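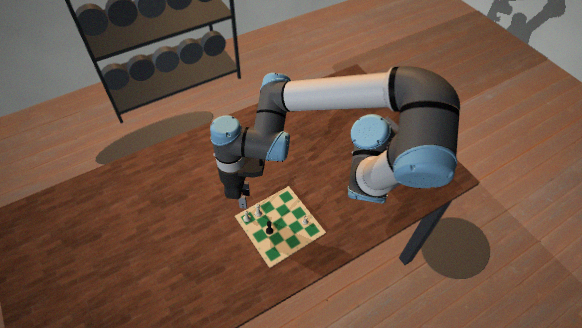

Nametti, Skenesgate site
Minutes of the staff meeting on the Phuthong arm project
December, 14:00 to 15:10, upstairs meeting room
Present: set checking, packing, maintenance, planning office
Chair: Achilleas Chrysikopoulos

1. Minutes of the last meeting
Accepted with one correction. The night shift was not asked about the new break times, it was only informed. The text will be changed.

2. Where the project stands
Planning office explained that all the work is still in simulation. The model has the arm on the table with the small chessboard, and the shelving behind. No arm has been ordered for the checking line. The task being developed is to take single pieces from the board and place them in the tray, which is now done by hand at the end of checking. So far 1,517 trials were run. The list of failed trials will be hung next to the time clock, so that also people without a computer login can read it.

Maintenance asked if the tall pieces are treated the same as the short ones. At the moment the same grip height is used for all. Checking staff said that a king should be held lower than the collar, otherwise it turns in the fingers. Planning office wrote this down and will try it with a king and a rook first.
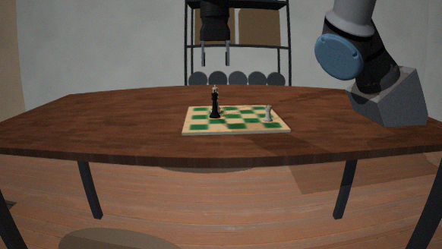 Several people wanted to know who will be blamed when a set leaves the building with a piece missing. Today the checker signs the card. The chair answered that nobody should sign for work which the arm did alone – the card must be changed before any trial on the real line. Agreed.

3. What changes for checking and packing
There are 59 people in the two departments. Management has confirmed in writing that no contract ends because of the project. It has not confirmed that everybody keeps the same shift, and this was noted with concern.

The aim is about 3,000 sets per week with the arm on one line. Packing reminded that the tape machine is already too slow for the present number. If checking becomes faster and packing does not, the boxes will wait in the corridor again, as in the spring.

Training: 5 places are offered for the course at Betari. It covers how to stop and restart the arm and how to read the fault messages. Course hours are paid as working hours.
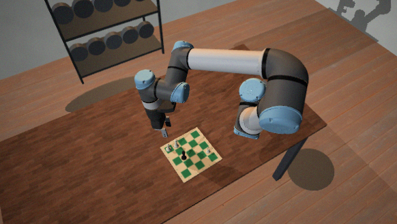 Achilleas Chrysikopoulos said that the places should not go only to maintenance, and that checkers who know the pieces by hand should have the first choice. Packing supported this. Planning office had no objection but asks for the names before the end of the month.

4. Other points
The stools at table two are still broken. Maintenance has the parts.
The request for a second visit to the simulation room is accepted, in small groups, after the afternoon break.

5. Actions
Planning office: new grip height for tall pieces, failed trials list.
Chair: draft of the new checking card, written question to management about shifts.
Departments: names for the Betari course.

Next meeting in January, same room. The draft card will be sent out before.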